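3.2 Household tableware and stacking habits

The second part of the survey asked how families store their everyday bowls. We received 998 completed forms from the towns of Kasach and Brirkov, and 151 of these households also agreed to a visit in April. The visits were made by Gilang Setiawan, who wrote down the order of the bowls in each cupboard before anything was moved.

In Kasach, most families keep bowls of the same color together, even when the sizes are different. In Brirkov the color has less importance, and the bowls are put in the order of last use. Yadav explains a similar difference by the depth of the shelves, but our measurements do not support this explanation. The shelves in the two towns have nearly the same depth. We think that the age of the set is more important – older sets have lost pieces, and the missing pieces are replaced with bowls of another color.

Mixed stacks were therefore counted separately. We call a stack mixed when it contains bowls of at least 2 colors, without regard to the material. A stack of two bowls is the smallest case (Figure 3), and it was also the most common one in small households. Higher stacks, up to 9 bowls, appeared only in homes with deep corner cupboards.

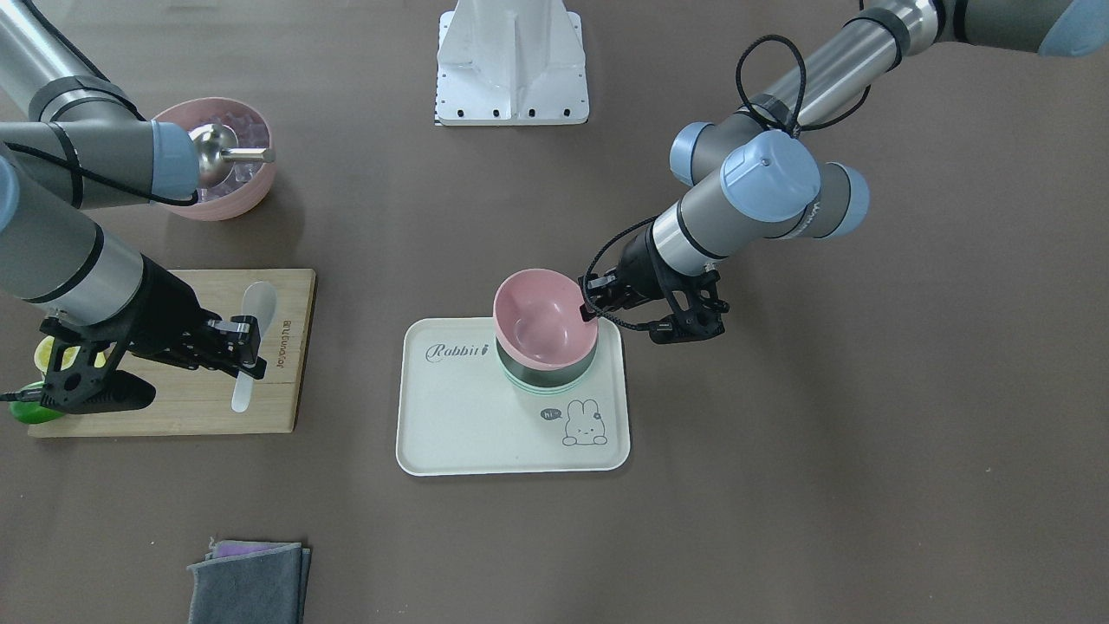

Figure 3. Mixed stack of two bowls, pink over greenish-grey, on a cream-colored tray.

Aker proposed to count the tray as a part of the stack. We did not follow this proposal, as many families use one tray for several purposes during the day.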